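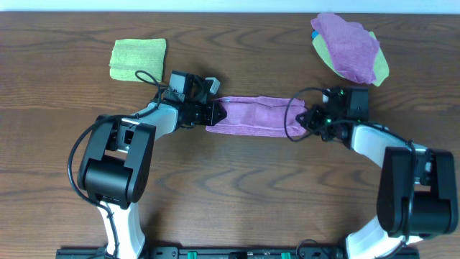

Satish Rawat 님이 지난번 글에 남긴 댓글: 작업 규칙은 한 장을 넘기면 현장에서 안 읽힌다고 봅니다. 천 접기처럼 매번 모양이 달라지는 작업은 더 그렇고요. 규칙을 늘리기 전에 지금 있는 것부터 지켜지는지 확인하셨나요?

확인했습니다. 결과부터 쓰면 반쯤 지켜지고 있었습니다. Skarnport 작업실에서 양팔 천 접기 기록을 전부 다시 열어 봤고, 그 뒤에 규칙을 고쳤습니다. 고친 내용을 항목별로 올립니다. 좀 깁니다.

전체 기록은 1,412건입니다. 그중 288건을 학습용에서 뺐습니다. 로봇이 천을 떨어뜨려서 뺀 것은 그중 일부이고, 더 많은 쪽은 기록 방식이 사람마다 달라서 뺀 것입니다. 시작 상태가 안 적혀 있거나, 성공 표시 기준이 서로 다르거나, 중간에 손이 들어왔는데 표시가 없는 경우입니다.

그래서 이번 규칙은 동작을 잘하는 법보다 기록을 같게 남기는 법에 치우쳐 있습니다. 동작 요령은 따로 문서가 있고 여기서는 다루지 않습니다.

1. 시작 상태
천의 시작 상태는 세 단계로만 적습니다. 펼침, 한 번 접힘, 뭉침. 예전에는 "살짝 구겨짐", "거의 펴짐" 같은 말을 자유롭게 썼는데 나중에 분류가 안 됩니다. 애매하면 더 흐트러진 쪽으로 적습니다.

주름은 시작 상태에 넣지 않습니다. 사진의 보라색 천도 접혀 있지만 윗면은 주름이 많습니다. 접힘 여부와 주름 정도는 별개 칸입니다. 주름 칸은 있음과 없음 둘 중 하나만 고릅니다.

2. 대기 중인 천
작업 대상이 아닌 천을 테이블에 두는 것은 허용합니다. 다만 두 팔의 손끝 사이 영역에는 놓지 않습니다. 위쪽 좌우 구석이 대기 자리입니다. 사진에서 왼쪽 위 연두색 천과 오른쪽 위 더미가 그 자리에 있습니다.

대기 더미는 정돈하지 않아도 됩니다. 이건 의견이 갈렸습니다. 저는 처음에 개어 두자는 쪽이었는데, 배경이 늘 깔끔하면 실제 현장 조건에서 멀어진다는 반론이 맞다고 보고 접었습니다. 대신 대기 천의 색을 기록란에 적습니다.

대상 천과 같은 색의 천이 더미에 있으면 "동색" 칸에 표시합니다. 이걸 빠뜨린 기록이 꽤 있었습니다. 나중에 정책이 엉뚱한 천 쪽으로 손을 뻗을 때 원인을 찾는 단서가 됩니다. 표시가 없으면 영상을 한 건씩 다시 열어야 합니다.

3. 케이블
손목 쪽 케이블 고리는 작업면으로 내려올 수 있습니다. 사진에서도 오른팔 케이블이 보라색 천의 오른쪽 끝 위를 지나갑니다. 규칙은 이렇습니다. 천 위를 지나는 것은 기록하고 계속합니다. 손끝과 천 사이에 끼면 멈추고 그 기록은 실패로 닫습니다.

예전 규칙은 "케이블이 천에 닿지 않게 할 것"이었습니다. 지킬 수 없는 문장이었습니다. 양팔을 안쪽으로 모으면 고리 위치가 계속 바뀌는데, 그걸 다 막으려면 동작 범위를 크게 줄여야 합니다. 지킬 수 없는 규칙이 하나 있으면 옆에 있는 규칙도 같이 안 지켜집니다.

케이블을 손으로 치우고 싶으면 먼저 정지입니다. 팔이 느리게 움직이는 중이라도 똑같습니다. 이 항목은 예외가 없습니다.

4. 손 넣기
작업 중에 테이블 안쪽으로 손을 넣는 행위는 전부 "개입"입니다. 천을 1센티미터 밀어 준 것도 개입이고, 떨어진 실밥을 집은 것도 개입입니다. 개입이 있으면 그 기록은 성공으로 표시하지 않습니다.

순서는 정지 버튼, 두 팔이 모두 멈춘 것을 눈으로 확인, 그다음 손입니다. 한쪽 팔만 보고 손을 넣는 버릇이 있는 사람이 있습니다. 저도 그랬습니다. 양팔 작업에서는 반대쪽 팔이 더 가까울 때가 많습니다.

정지 버튼은 조종하는 사람과 옆에 앉은 사람 양쪽 다 손이 닿는 곳에 둡니다. 한 조는 2명입니다. 혼자 있을 때는 기록 재생과 분류만 하고 팔 전원은 켜지 않습니다.

5. 성공 판정
가장 오래 다툰 항목입니다. Bożena Kwiatkowski 님은 접힌 선이 한쪽으로 기울어도 모서리만 겹치면 성공으로 봤고, 저는 실패로 봤습니다. 같은 영상을 놓고 둘의 표시가 달랐습니다.

결론은 판정을 두 칸으로 나눈 것입니다. 첫 칸은 "접힘", 둘째 칸은 "정렬". 접힘은 천이 의도한 횟수만큼 접혀 있고 두 손끝이 모두 떨어진 상태면 됩니다. 정렬은 종이 자를 대고 봅니다. 눈대중은 안 됩니다.

두 손끝이 떨어지기 전에는 어떤 판정도 하지 않습니다. 양 끝을 잡고 있는 동안은 모양이 괜찮아 보이는데 놓는 순간 한쪽이 말려 올라가는 일이 흔합니다. 손끝이 떨어진 뒤 천이 움직이지 않으면 그때 적습니다.

제한 시간은 40초입니다. 넘으면 접히는 중이어도 실패로 닫습니다. 아깝다는 말이 매번 나오는데, 이 선을 한 번 봐주면 그날 기록 전체의 시간 분포가 흐려집니다.

6. 조명과 반사
흰색 링크에 빛이 세게 맺히는 배치가 있습니다. 금지하지는 않습니다. 하루 작업 안에서 조명을 바꾸지 않는 것만 지킵니다. 바꿔야 하면 묶음을 새로 열고 번호를 따로 줍니다.

테이블 상판도 같은 원칙입니다. 나뭇결이 진한 상판을 쓰면 그 묶음은 끝까지 그 상판입니다. 중간에 천이나 매트를 깔면 새 묶음입니다.

7. 이름 붙이기
묶음 이름에 만든 사람 이름을 넣지 않습니다. 작업, 천 종류, 순번만 씁니다. Drakis로 기록을 옮길 때 이름 형식이 안 맞아서 손으로 고친 시간이 촬영 시간보다 길었던 달이 있습니다. 3월이었습니다.

메모 칸은 자유롭게 쓰되 판정에 영향을 주는 내용은 메모에 숨기지 않습니다. "사실 한 번 밀어 줌"이라는 메모가 성공 기록에 달려 있는 것을 보고 이 문장을 넣었습니다.

8. 실패 기록의 보관
실패는 지우지 않습니다. 위에 적은 제외 288건도 학습용 폴더에서 옮겼을 뿐 원본은 그대로 있습니다. 제외 사유는 목록에서 하나만 고릅니다. 여러 개가 해당하면 시간상 먼저 일어난 것을 고릅니다.

사유 목록은 여섯 개입니다. 시작 상태 누락, 개입, 케이블 끼임, 시간 초과, 판정 불일치, 장비 오류. "기타"는 없앴습니다. 기타가 있을 때는 다들 기타를 골랐습니다.

9. 점검
아침에 하는 일은 세 가지입니다. 손끝에 낀 섬유 제거, 레일 쪽 고정부 흔들림 확인, 정지 버튼 시험. 정지 버튼은 두 팔 각각에 대해 눌러 봅니다. 시험 결과를 적지 않은 날의 기록은 학습용으로 넘기지 않습니다.

손끝 청소는 전원을 내리고 합니다. 보풀이 많은 천을 쓴 날은 오후 2시에 한 번 더 합니다.

10. 규칙 고치기
고치고 싶은 사람은 문제가 된 기록을 하나 이상 붙여서 올립니다. 기록 없이 의견만 올라온 것은 모아 두었다가 월말에 봅니다. 묶음 도중에는 규칙을 바꾸지 않습니다. 틀린 규칙이어도 그 묶음이 끝날 때까지는 그대로 갑니다.

Satish 님 질문으로 돌아가면, 한 장에는 들어갑니다. A4 앞면에 글자 크기를 조금 줄여서요. 테이블 옆에는 2번, 3번, 4번만 큰 글씨로 붙였고 나머지는 기록 화면에서 칸을 채우지 않으면 다음으로 넘어가지 않게 막았습니다.

화면으로 막은 항목은 누락이 눈에 띄게 줄었습니다. 종이로 붙인 항목은 아직 잘 모르겠습니다. 4번은 특히 그렇습니다. 팔이 멈췄는지 눈으로 봤는지는 화면이 물어볼 수는 있어도 확인할 수는 없습니다.

빠진 것도 있습니다. 천을 세탁한 뒤 같은 천으로 볼 것인지 아직 정하지 못했습니다. 빨고 나면 미끄러지는 정도가 달라집니다. 지금은 세탁할 때마다 천 번호 뒤에 글자를 하나 붙이고 있는데, 번호가 길어져서 불편합니다.

조종하는 사람의 휴식도 규칙에 없습니다. 오래 하면 양손 타이밍이 어긋나기 시작하는데 언제부터인지는 사람마다 다릅니다. 지금은 옆 사람이 교대하자고 하면 따지지 않고 교대합니다. 문서에는 다음 개정 때 넣겠습니다.

두꺼운 수건이나 신축성 있는 천에는 이 규칙을 그대로 쓰지 마세요. 제한 시간과 정렬 기준이 맞지 않습니다. 저희도 얇은 천만으로 정한 값입니다.

다른 곳에서는 "동색" 표시를 어떻게 하는지 궁금합니다. 색 이름으로 적으니 연두와 초록을 두고 또 갈립니다. 색상표를 쓰는 분이 있으면 어떤 것을 쓰는지 댓글로 알려 주세요.

분류: 로봇·자동화 > 작업 규칙 > 양팔 조작

최근 글
Fiore 작업실 방문 메모: 정지 버튼 위치에 대해
판정자가 둘일 때 불일치를 줄이는 방법
Winus 그리퍼 손끝 교체 주기 기록
Drakis로 기록 옮기기 전에 확인할 것
케이블 고리 길이, 짧게 할까 길게 할까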